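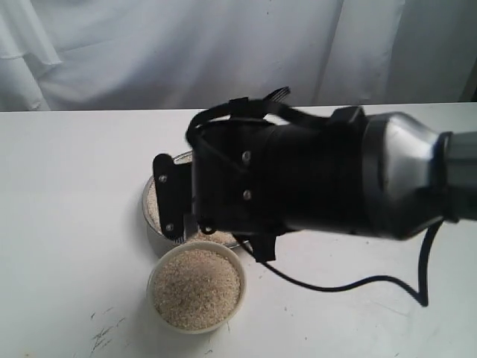 Robot arm above two bowls of granular material, Somorbridge.

Staff duties after a portioning arm is introduced

Posted by Manee Nakpan

Our site at Somorbridge fills 200 sample bowls each shift by hand. Management intends to give this task to a robot arm from October. May the employer change the duties of the 12 portioning staff without consultation?

Nghĩa Bạch
The contract of employment should be read first. Where it names portioning as the main duty, a move to checking or cleaning work would normally require written agreement. Staff should request the revised job description, the training hours and confirmation that the pay grade is unchanged. At Umville we obtained all of these before the arm was switched on, although the training was shorter than agreed.

Sławomir Mazurek
Please consult your staff representative. Our arm did the filling but someone still had to refill the large bowl.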